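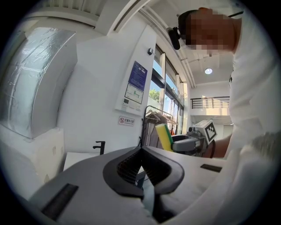

About Cliltetti

Cliltetti collects hands-on examples for robot learning. Our customers are building machines that need to handle ordinary objects: sponges, cups, towels, drawer handles, the things people pick up all day without thinking. A learning system needs to see those actions done many times, by different people, in different rooms. We plan the tasks, train the people who do them, record the work, check it and hand it over in a form that an engineering team can use.

We do not build robots and we do not train models. Collecting is the whole business.

How we started

The company was set up by Marloes Baert, who had spent several years running usability tests for kitchen appliances. She was used to watching people do small jobs in their own way, and to writing down what they did. A former client asked her for recordings of people wiping counters, and the request was so specific about grip, angle and lighting that it took her most of June to fill. More requests followed from the same client and then from others. She rented a workspace, hired two operators and gave the company a name.

The first sets were small and we made plenty of mistakes with them. We let operators repeat the same motion until it looked perfect, and the customer sent the recordings back. They wanted the slips, the second tries and the sponge picked up the wrong way around. We still use that set in training new staff.

How we collect

Most of our work is done with hand-held grippers. The operator holds one in each hand and does the task through them, so that what is recorded is close to what a robot with the same kind of fingers could do. Operators also wear a head-mounted device during many sessions. Marker plates on the grippers let us work out where each one is in relation to the other.

A session runs for up to 60 minutes, followed by a break. Holding the grippers is tiring for the wrists, and tired operators begin to rush. Each operator works from a task card that gives the starting position, the goal and anything that must not happen, such as dropping the object on the floor. The card does not say how to do the task. That part is left to the person.

Between takes the objects are moved. Sometimes the change is small, like turning a sponge so the scouring side faces the other way. Sometimes the whole setup is shifted to another counter. We keep daylight in many of our recordings and do not black out windows, as customers have told us that their robots have to cope with it.

Our projects

Kindness is our longest-running program. It covers household cleaning: wiping, rinsing, scrubbing, wringing out cloths and putting supplies away. The task list now stands at 70, and new ones are added when a customer asks for something we think others will need too.

Amin is a smaller program for clothing. Operators take garments off hangers, put them back, fold them, sort them by type and close zippers and buttons. Cloth is difficult to record well, and we are slower here than in our other work. We tell customers this before they sign.

Priris is our checking tool. We wrote it for ourselves after losing a week to a clock that had drifted on one of the devices. It compares the streams from a session, flags gaps and shows a reviewer where the grippers and the headset disagree. Since February 22, 2024, every session has gone through Priris before a person reviews it.

What we deliver

A standard order is 500 accepted demonstrations of a single task. Larger orders are split into batches so that the customer can test the first one and ask for changes before we go on. With each batch we send the recordings, the task cards, a label for each attempt (completed, completed with a retry, or failed) and a short written note from the reviewer.

Failed attempts are included unless the customer asks us to leave them out. They are not counted toward the order.

Faces are blurred before any recording leaves our offices. Operators sign an agreement that explains who may use the material and for what, and we do not take on work from customers who will not accept those terms.

The people

Operators are employees, paid by the hour and not by the number of takes. New operators spend their first days on practice tasks that are never sold. We look for patience and steady habits, and a technical background is not needed. Among the current team are a former baker, a dental assistant and several people who came to us from hotel housekeeping – their way of making a bed has been requested by name.

Reviewers are former operators. They know how the grippers feel in the hand, and they can usually tell a real mistake from a poor recording.

The workspace

Our main site has 800 square meters of floor space on two levels. Visits by customers are welcome by appointment. Please do not smoke anywhere in the building, and leave phones on silent while a session is running.

For orders, sample sets or job openings, use the contact form and say which program you are writing about. Marloes reads the general inbox herself and answers most messages within two working days.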